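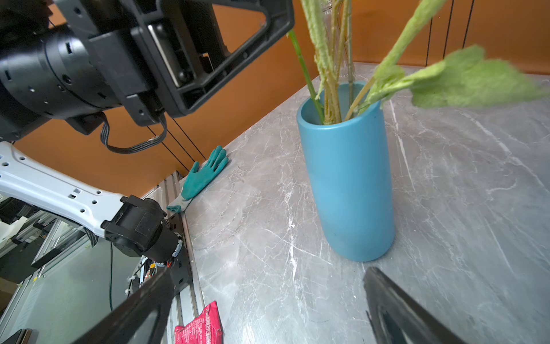

Fuzzy green stems in a teal vase. Dust loves anything with a texture like this.

DUST, AND WHERE IT HIDES

I've been on a dusting kick since we got the wood heater going, and my word, the stuff that comes off the top of a fridge! If you've never run a damp cloth up there, go and do it now and come back. I'll wait.

Most of us dust what's at eye level and call it done (guilty). So a few weeks back I started going around the house from the top down, one room at a time, with an old cotton sock on my hand. A sock gets into chair rungs and along picture rails far better than a folded cloth, and when one side's filthy you turn it inside out and keep going. Slightly damp for timber, dry for anything electrical.

Ceiling fans: pull an old pillowcase over each blade and drag it back towards you. Everything drops into the pillowcase and none of it on the doona. Shake it outside, downwind, mouth shut.

Lampshades: a sticky lint roller for the plain fabric ones. Pleated shades want a clean, dry paintbrush, the soft wide kind. I bought mine at the Tanasarn markets for next to nothing and it's done the blinds and the piano keys as well.

Skirting boards: I used to do these on hands and knees, until I tried a sock over the end of the broom, held on with a rubber band. Add a drop of dishwashing liquid to the bucket if the dog leans on the walls like ours does.

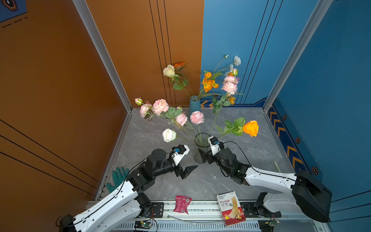 Fosilton, 06/08/2018

Plenty of mail after last month's page on mould, so thank you. Three of you wrote in to say I'd been too hard on bicarb, and fair enough – it's good on the fridge seals, I'll give you that. I still wouldn't put it on a wall.

A reader out on the Brorora road wants to know how to stop dust coming straight back on the telly cabinet. You can't stop it altogether, but you can slow it down. Vacuum before you dust if your vacuum is an old one that blows as much as it sucks, then have a cup of tea and let the air settle. Wash the throws and cushion covers too. I put ours through every 8 weeks and the difference on the cabinet is plain as day. And check the filter on the reverse-cycle, please. Mine looked like felt.

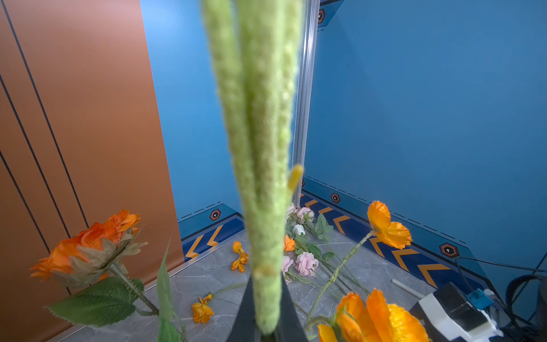
Glass ornaments and smooth china are easy: warm soapy water in a plastic tub with a tea towel laid in the bottom, rinse, air dry. I do the whole shelf in one go while the radio's on. Fabric and fluffy things are where people come unstuck, because the minute you wet them the dust turns to paste. For artificial flowers, use a hair dryer on cool and low, outside, held well back. A soft chenille-type spike like the green one here needs a light hand, always stroking from the base up, and go carefully near any little side bits like that yellow bud, as I've snapped a few off over the years. If one does come away, a dot of craft glue on a toothpick will fix it. Leave it overnight.

Silk petals can take a barely damp cotton bud. Test the back of one first for colour running, especially the reds. My December poinsettias bled pink all over a good tablecloth and I've never got it out, not with Kilier paste, not with lemon and sun.

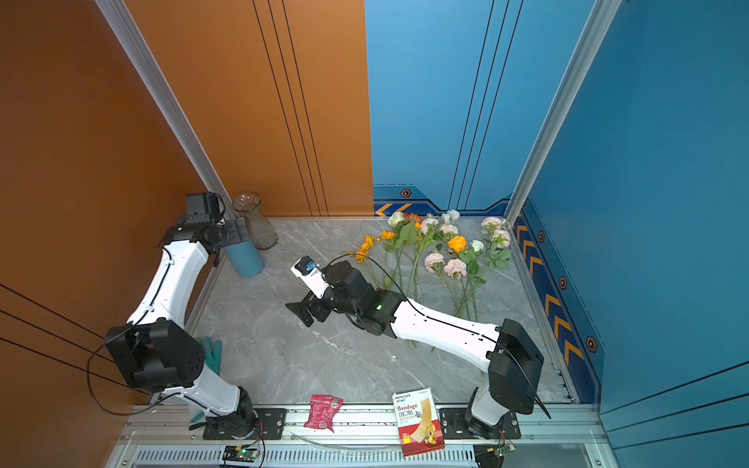
Orange and blue walls, with a grey marble pattern on the tabletop.

Pale specks on a dark benchtop show up, dark specks on a light one show up, and a veined grey pattern hides nearly everything. Lovely until you run your hand over it! Get down low with a torch and shine it across the surface. You'll see every crumb.

For laminate I use 100 ml of white vinegar topped up with water in a spray bottle, wiped off straight away. Keep vinegar well clear of real marble, though – it etches the shine. Real stone gets warm water, a little mild soap and a dry towel after.

Next month is ovens. Send me your worst.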